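Lundeo Teach: a hand controller and a pretend kitchen, reviewed after a wet November

Reviewed by Nia Meredith

I should say at the start that I am not good with my hands. I once failed to assemble a bird table. So when the Lundeo Teach arrived, promising that anyone could show a robot arm a household job "as naturally as showing a friend", I thought I would be a fair test of the word anyone.

What you get for £1590 is a hand controller with a trigger, a foot pedal, a small base unit that tracks the controller, and a licence for Gwynne, the simulator. The controller moves the arm, the trigger closes the gripper, and the pedal is a clutch: press it and your hand is connected to the robot, lift it and you can scratch your nose. I can't overstate the importance of the pedal. My first recorded demonstration contains a very convincing sneeze.

The idea is that you do a task over and over in the simulator, save the good attempts, and train a policy from them before you let it near a real arm and real crockery. Gwynne comes with a laundry room, a desk, a workbench and a kitchen sink. I spent nearly all my time at the sink, on the grounds that I would quite like never to stand at one again.

Setting up

The printed guide covers unpacking in loving detail and calibration in one paragraph. You are asked to trace a figure of eight in the air until the light goes green. Mine went amber and stayed there until I moved the base unit off the radiator shelf. After that it behaved. Allow an evening if you've never done this sort of thing, and an hour if you have.

The controller itself is pleasant. It's light, the trigger has a long smooth travel, and you can feel the point where the gripper ought to be touching something. Ought to be, because there's no force feedback at all. You squeeze and look at the screen. With a plate this is tolerable. With anything round it is a hobby in itself, and there is a ball at the sink that I have come to regard as a colleague.

Doing the actual teaching

Moving the gripper through open space is lovely, and I got the hang of it in minutes. Wrist rotation took me much longer. The controller maps your wrist directly to the robot's, and my wrist stops turning well before the robot's does, so any big twist has to be done in instalments with the pedal: turn, lift, untwist yourself, press, turn again. Every one of those pauses ends up in the recording unless you tick "trim idle", which is off by default and lives in the third tab of the export menu. I found it after 20 demonstrations. I did them again.

Working over a sink is harder than working over a desk. The tap gets in the way, the divider gets in the way, and a gripper that can happily reach the near bowl may come at the far one from an angle no sane person would choose. I ended up approaching most things from the side and going slowly. Slowly is fine, by the way. The guide says so, and then the software gives you a speed score, in red.

In the end I kept 171 demonstrations of one job: pick up an object in the sink and put it on the counter. The trained policy managed 14 out of 20 trials in the simulator, and several of the failures were recognisably mine. It hesitates over the divider exactly as I do. It also has my habit of opening the gripper a touch early, which I had been blaming on the trigger.

Things that annoyed me

The viewpoint can be moved with the arrow keys, but only while the pedal is up, so you find your good angle, press down, and discover that the gripper is now hiding the thing you want. There's no second window. There really should be a second window.

You can't cut a bad ending off an otherwise good attempt. It's keep or bin. My editor at the time, a biscuit tin marked BIN with tally marks inside, was more flexible.

The cable from the pedal is too short for tall people or low ambitions. I used an extension.

Compared with the Husteck

I borrowed a Husteck leader arm for a fortnight, the kind where you hold a small copy of the robot and move its joints. For twisting it's much better, as the little arm simply refuses to go where the big one can't. It also takes up half a table and pinches. If you have the room, and you're going to teach a real arm all day, I'd go for that. For a spare bedroom and a few sessions a week, the Lundeo is easier to live with and goes in a drawer.

Verdict

Good controller, decent simulator, maddening export menu. Try somebody else's first if you can, and buy an extension for the pedal.

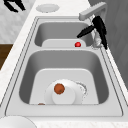
Anežka Kováčik replied that the wrist problem gets much easier if you start each attempt with your hand already turned the opposite way, so that the big twist finishes in a comfortable position. She also keeps a few of her clumsier recoveries in the training set, provided they end well, and finds the policy copes better with a missed grasp when she does. On the pedal cable she agreed entirely.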